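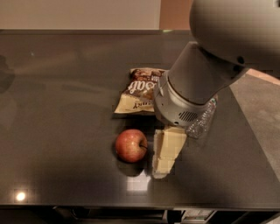
Salenska publica una guía de mantenimiento para su célula de manipulación de alimentos y envases

28 de mayo de 2021

Salenska ha publicado la guía de puesta a punto y mantenimiento de Jivora, su célula de sobremesa para la manipulación de artículos de alimentación. El documento va dirigido a los técnicos de planta y a los laboratorios que ya tienen el equipo instalado, y sustituye a las instrucciones que se entregaban con cada unidad.

Jivora trabaja con un solo brazo sobre una mesa y con artículos de formas distintas: una bolsa de aperitivos, una manzana, una pieza de queso o una botella de agua tumbada. La guía toma ese grupo como carga de comprobación y pide repetirlo después de cada intervención en la muñeca o en la pinza.

El primer capítulo trata de la colocación de la mesa y de la luz. En superficies oscuras y brillantes, los reflejos de las lámparas del techo pueden confundirse con el borde de un objeto. Salenska recomienda orientar las luminarias antes de calibrar la cámara y limpiar el tablero con un paño seco al comienzo de cada turno. Las botellas transparentes se comprueban al final, con la cámara ya calibrada.

La parte más extensa corresponde a la muñeca. La rejilla de ventilación del lateral debe aspirarse cada 50 horas de trabajo, sin aire comprimido. La junta entre el tubo y la carcasa se revisa en la misma parada. A las 1000 horas se comprueba el apriete de los tornillos del brazo y a las 3000 se cambia la grasa de las articulaciones, operación reservada al servicio técnico.

La guía contiene además 23 fichas de avería, ordenadas por síntoma. Cada ficha indica las piezas necesarias, las herramientas y el tiempo de parada previsto. Las referencias de recambio coinciden con las del catálogo de Zupan, distribuidor de repuestos de la célula.

Las pruebas del procedimiento se hicieron en el taller de Salenska en Tindale. A raíz de ellas se modificó el orden de montaje de la pinza: ahora se fija primero el cable y después la carcasa.

La guía está disponible en español para los clientes con contrato de servicio en vigor. Los demás usuarios pueden solicitarla al departamento técnico indicando el número de serie de la unidad. La próxima revisión está prevista para octubre.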